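Back to the countertop stuff! A few of you asked after my last post whether the simulated kitchen runs were ever going to amount to a result, and as of Saturday I think I have one (a small one, but I'm weirdly happy about it).

Quick recap. Garba Oyelaran and I have been training a two-armed policy we call Rakley, and the question was whether shaking up the clutter on the counter helps more than just collecting more demos. So one version got 400 demos with the same layout every time, and the other got 100 where we kept swapping what was lying around: pliers, a long stick, whatever odd little figurine the asset library coughed up.
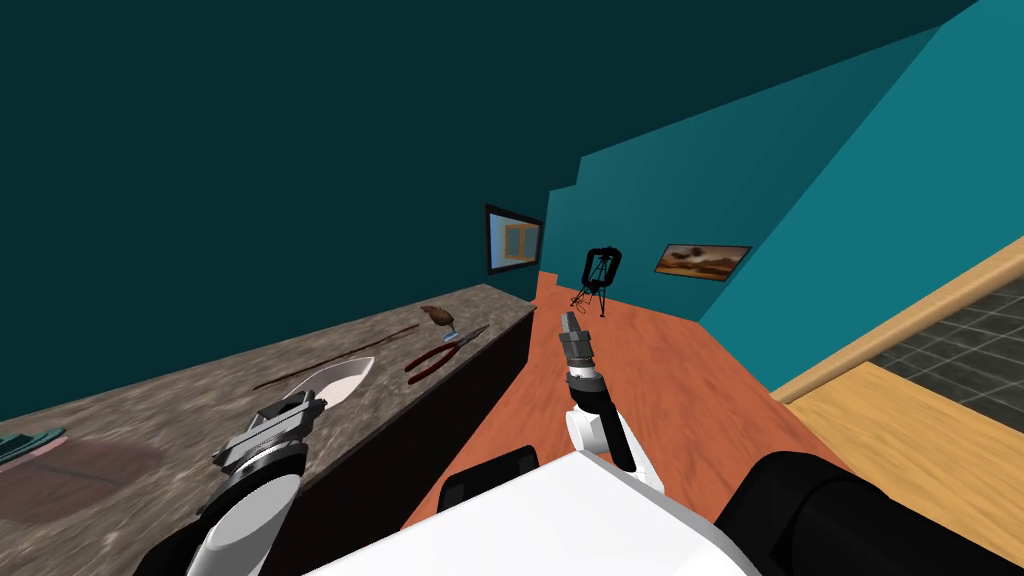
My bet was on the big pile of demos. Garba's wasn't, and he's been unbearable all week. Over 341 test rollouts on layouts neither version had trained on, the small mixed set finished the task 192 times. The big one got to about half that, and most of its misses were the same miss, with the gripper coming down where the object used to be in training.
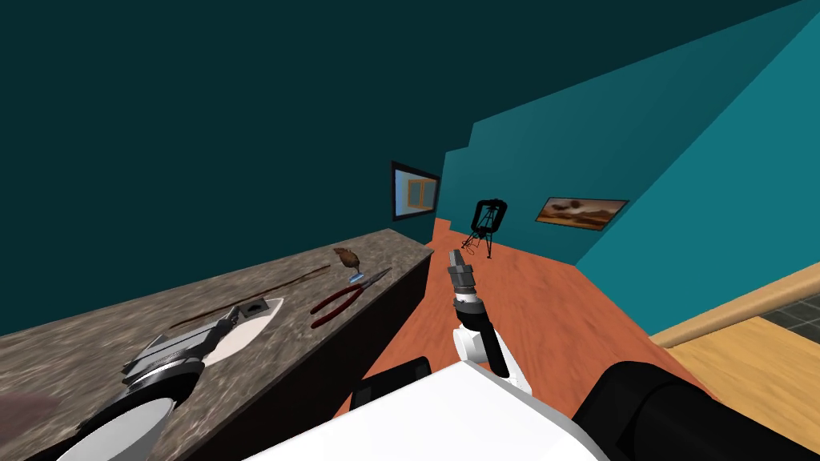
I also tried mixing the two sets together, which I figured would win easily, and it landed in between. No idea why yet! Attila Kozma thinks the repeated layouts drown out the others and I should reweight the batches, so that's running on the lab machine right now. I still need to check that the random seeds match across all three, too, before I get any more excited. Code goes up once I've cleaned out my terrible variable names.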